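Home | Stuff in Your House | Stuff in the Sky | Stuff You Stepped In | Ask Us

Search this site Type a word Go

Why Does a Pan Get Hot but the Handle (Mostly) Doesn't?

Put a metal spoon in a mug of hot cocoa. Go away and argue with your brother for a couple of minutes. Now come back and touch the top of the spoon. It's warm, even though that end never went anywhere near the cocoa.

So how did the heat get up there? It didn't climb out and walk.

Everything is jiggling

Your spoon is made of tiny bits called atoms. They are far too small to see, so you'll have to take our word for it, the way you do about broccoli. The atoms in a spoon don't sit still. They jiggle in place all day and all night, even in the drawer.

When something is hot, its atoms jiggle hard. When it's cold, they jiggle less. The hot cocoa bumps into the bottom of the spoon and gets those atoms going. They bump their neighbors. The neighbors bump their neighbors. Think of a very crowded school bus where one kid in the back row starts bouncing.

Grown-ups call this conduction. You can call it bumping, and we won't tell.

Metal is a gossip

Some materials pass heat along quickly. Metal is one of the best. It has extra-tiny particles called electrons that zip around between the atoms and carry the news. You tell one end of a metal spoon that it's hot, and pretty soon the whole spoon has heard.

Materials like this are called conductors. Copper is a terrific conductor. So is aluminum. Iron is slower but still pretty chatty.

Wood, plastic, rubber and cloth are bad at passing heat along. They are called insulators. Tell a wooden spoon that the soup is hot and it will sit on that information for ages. This makes it a poor radiator and a very good thing to stir soup with.

Now look at the shape

A pan has one job, and that's getting heat into your egg. That's why the bottom is wide and flat. A flat bottom touches a lot of stove, and a lot of stove means a lot of bumping.

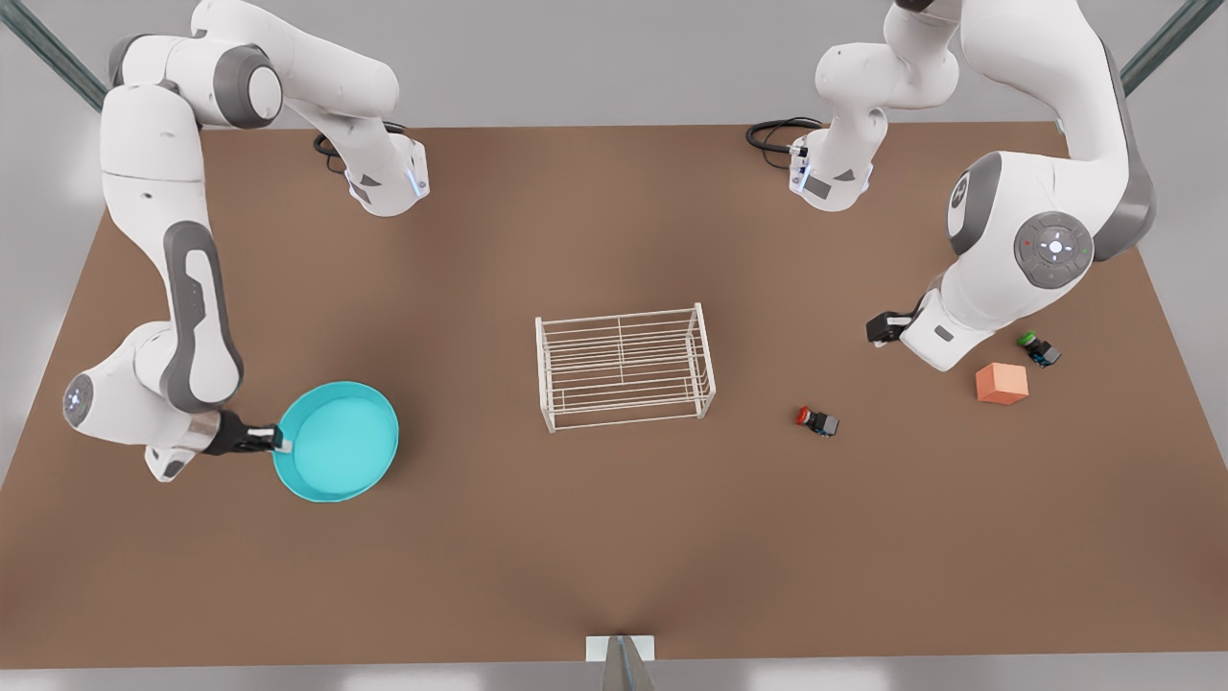

A shallow pan. The rim is not the place for bare fingers when the stove has been on.

The sides of a pan heat up too, all the way to the rim. The handle is where pan makers get clever. They have a few tricks:

- Make it from an insulator, such as wood or a tough kind of plastic.
- Make it long. The farther heat has to travel, the more of it leaks into the air on the way.
- Put a hole or a gap in it near the pan. Heat has a harder time squeezing through a skinny piece of metal than a fat one.

Some pans have plain metal handles with none of these tricks. They are usually meant to go in the oven, where the whole handle gets as hot as everything else. The person who grabs one without an oven mitt learns a lot of science very fast.

But why does metal feel cold?

A good question, sent in by a reader named Despina Ionescu, who sat on a metal bench in December and has opinions about it.

The bench and the wooden fence next to it had been outside together all night. They were the same temperature. But metal is a gossip, remember? When you sit on it, it grabs the heat out of you and hurries it away. Wood grabs your heat slowly, so your skin hardly notices. Your skin isn't a very good thermometer. It mostly notices how fast it's being robbed.

Try it: the great butter race

You need a grown-up, a heavy mug, warm water from the tap, butter, 9 frozen peas, and three spoons: one metal, one wood, one plastic. They should be close to the same length.

1. Stick a small dab of butter near the top of each spoon handle.
2. Let the peas thaw, then press three into each dab.
3. Ask the grown-up to pour very warm water into the mug.
4. Stand all the spoons in the mug, butter end up.
5. Wait. Do not blow on your favorite.

Peas should slide off the metal spoon first. If your wooden spoon wins, check whether you used a lot more butter on one than the others. Our tester, Rüdiger Kramer, did exactly that and was unbearable for the rest of the afternoon.

The peas are not good to eat afterward. Rüdiger checked that too.

Words to drop at dinner

Conduction: heat moving through something by bumping.
Conductor: a material that passes heat along fast.
Insulator: a material that would rather not.

Questions? Ask Us | © Ondico Science Pages | Back to top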